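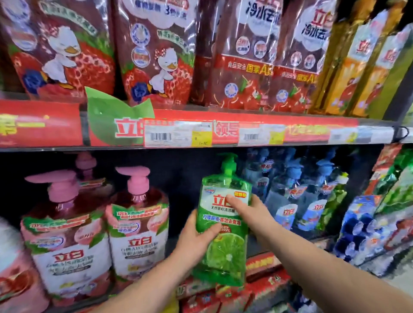
Dish soap takes up more room in a supermarket than most shoppers think it does, and choosing a bottle takes longer than it should. Reet Vaher has been writing down what people do in front of that shelf for seven years. She works for Flolledby, a small firm that advises grocery stores on where to put things, and cleaning products are her section.

"People come in knowing which milk they want," she says. "With dish soap they know the color."

Color does most of the sorting. In the Liby section of a large supermarket, green means lime and pink means fruit. The pink bottles carry a pomegranate and the characters 果酶, fruit enzyme. The green ones carry a cut lime near the bottom of the label and the red brand name, 立白, where the eye lands first. A shopper who can't read a word of Chinese can still find the lime one, and most of the shoppers Vaher has followed don't read much beyond the fruit anyway.

Those who do read find plenty. One lime bottle says 天然青柠洗洁精, natural lime dish soap, and under that a green band promises lemon concentrate and efficient removal of heavy grease. A small tag in the corner says 特惠装, a special value pack. Other bottles have a round badge reading 食品用, for food use. In Chinese stores that phrase matters to people who wash fruit and vegetables with the same soap they use on plates, and many households do.

Povilas Venckus cooks for a staff canteen in Eldale and goes through more dish soap in a week than a family does in a season. He buys his in drums, but he still picks up a pump bottle for his kitchen at home and he has opinions about it.

"A pump is better than a flip cap if you have wet hands," he says. "You push it once with your wrist and you're done. With a flip cap you squeeze, and you always squeeze too much."

He uses one push for a sink of glasses and two for a roasting pan, with the pan left to soak while he eats. He says lemon and lime do nothing for grease on their own and he buys them for the smell. His wife prefers no smell at all, so there are two bottles by the sink.

The pump has its drawbacks. It adds to the price, it is awkward to recycle with the spring inside, and it makes the bottle taller, so it won't fit under some shelves. Gintarė Krūmiņa, who runs a household goods store called Grīnberga, had to move a shelf up a notch when her supplier changed from caps to pumps. That cost her a row of sponges.
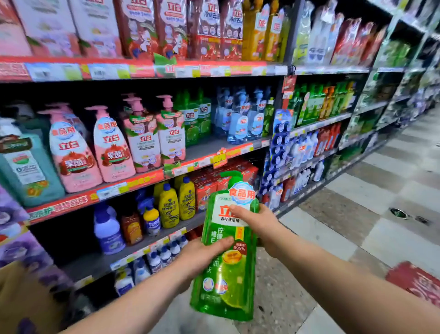 Krūmiņa keeps 38 cleaning products in a store that is mostly one long aisle. She puts the big pump bottles at waist height, where they can be lifted without stretching, and keeps the boxed laundry powders above. Refill pouches go wherever there is a gap, and she admits this is a mistake.

"Refills should be next to the bottle they fill," she says. "If they're two shelves away, the customer takes another bottle."

She tried it the right way in June, pouches beside pumps, and sold more pouches. Then a delivery came in and the gap was filled with something else. She means to try again.

Pouches raise their own problem at home, where the soap has to get from a floppy bag into a narrow neck. Tõnu Paulauskas, a retired chemistry teacher, does his refilling in the sink on a Wednesday evening, with the bottle standing in a mug so it can't tip. He rinses the pump in warm water first and works it until the water runs clear. He never mixes two kinds in one bottle. Different soaps can thin each other out or turn cloudy, and he would sooner use up the end of the old one on the kitchen floor.

He also dilutes, but only a little at a time. A spoonful of soap in a small spray bottle of water is enough for counters and the front of the stove. He makes 200 milliliters and throws out what is left after a few days, as watered-down soap doesn't keep the way the full-strength kind does.

As for how to choose, Vaher's advice is short. Turn the bottle around and find the volume, then look at the price strip and work out the cost per liter. The biggest bottle is usually cheapest, though a value tag on a middle-sized one can beat it. Check that the pump is locked before it goes in the bag. If you wash produce with it, look for a label that says you can, and rinse well under running water.

She watched one man spend seven minutes at the shelf last winter, picking up the same two green bottles in turn. He smelled the caps, put both back, and bought the pink.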